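From: Edvin Nyberg
To: metent-users
Date: 22 December 2022
Subject: Re: Duplicate records after the August import

Golnar Salehi wrote:
> After the Hillberg import our catalog shows 3,185 serial records.
> The old system had fewer. Is the match on ISSN alone, or does
> Metent also compare the title field? I would like to know before
> we load the Berge holdings.

The match runs on ISSN first. If that field is empty, Metent falls back to title plus place of publication, and the comparison is case sensitive. In our own load, 796 records had no ISSN, and most of the duplicates came out of that group. Trailing periods in the title also break the match.
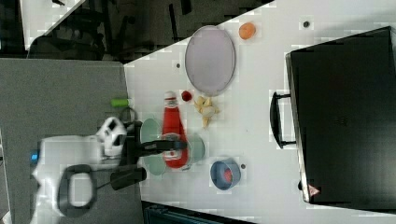
Vol. 11, p. 200

Set "normalize_title" to yes in the import profile before you load Berge. It strips final punctuation and folds case. It does not touch records already in the catalog, so the Hillberg set needs a separate merge pass. Run that one first with the report option and check the output by hand, especially titles that changed publisher.

One open point: the Grosgate export puts volume and page in a single subfield. I have a short script that splits them and can post it to the list.

Edvin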